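Truvarero Student Manipulation Project - Gallery, November
Posted 2021-11-06 by Bình Đàm

Work from the current term of the student manipulation project. The group records two-handed demonstrations with hand-held grippers, trains a policy on them, and compares the result with the same task done by a person. The term task is called Lokovmont in our notes: pick up a small soft or flexible object, move it to a stand, and leave it there without tipping the stand.

Pages from earlier terms had one entry per session. This one is arranged by part of the work, and most entries are text only. Longer notes are in the project log.

Task definition
An attempt starts with both hands over the near half of the table and ends when both grippers are open and clear of the stand. The time limit is 18 seconds. Attempts over the limit are kept but marked, and they are left out of the first training set.

Object set
The set has 14 objects. Keychains make up the largest group. They are awkward in a useful way: the loop, the fittings and the charm all move separately, and a grasp at one end says little about where the other end will go. Plush items are easier to hold and harder to place, as they roll on a flat disc.

Gripper handling
Each operator does 10 practice attempts before anything is recorded. The usual faults are closing too early and turning the wrist so far that the fingertip hides the object. Bình Lò wrote the practice sheet and keeps it up to date. The current version asks for the approach hand to come in low, with the idle hand held still and open.
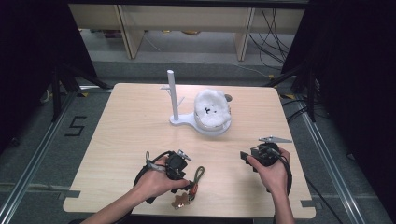 Two-gripper keychain task. Left gripper at the keychain, right gripper empty, white plush on the base of the stand.

Grasp point is the main variable in the keychain recordings. Operators were first told to take the object wherever it was convenient, and the resulting data was too mixed to train on. The present instruction is to take it near one end and lift before moving sideways. Dragging is recorded as a fault even when the attempt finishes inside the limit.

Labeling
Every attempt gets a start mark, a grasp mark, a release mark and an end mark. Two students label the same recording separately. Where the grasp marks differ by more than five frames, a third person decides. Release marks differ far more often than grasp marks - soft objects keep settling after the fingers open, and the labeling guide did not say which moment to use. It now says first loss of contact on both sides.

Training runs
The baseline uses up to 1000 attempts, one-handed and two-handed together. A second run uses two-handed attempts only. The second run reaches for the correct object more reliably but is slower to release. Gillix, the small playback tool written by last year's group, is still used to step through both runs side by side. It does not read the new label format yet, so files have to be converted first.

Known problems
Time offset between the left and right streams. Corrected in software, checked at the start of each session with a double tap of the fingertips.
Cable drag on the wrist during long reaches. Operators should leave slack before starting.
Start positions of the stand vary more than planned. Table marks are to be added to the setup sheet.

Next
Repeat the keychain group with a new operator, then the plush group with the stand turned a half circle. Phùng room bookings for the repeat sessions are on the sign-up page. Corrections to this page go to Bình Đàm.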